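Gathering demos for Kindero: your questions
By Takeshi Minami
2026-01-30

Do you collect everything on a real arm?
No, a lot of it is simulated! I drive the gripper through a rendered room and every run gets saved, clumsy ones included (I label those separately). We're at 2,926 runs right now.

What does the learner see?
Pretty much my view from the wrist, with the gripper hogging the lower half. In this one there's a green disc mostly hidden by the tip and a yellow one out in the open.

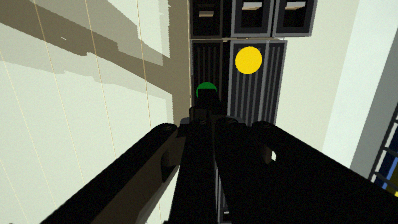 Why do the shadows look so jagged?
Cheap rendering. I left it alone so things run fast on my old desktop.

How long is one run?
I stop at 16 seconds. If I'm still fumbling by then, I reset and go again.

Can I send you my own runs?
Please do! Zip them with the log, 2 files per run, and mail them over.

Contact: Takeshi at Kindero | © 2026 Kindero | Back to top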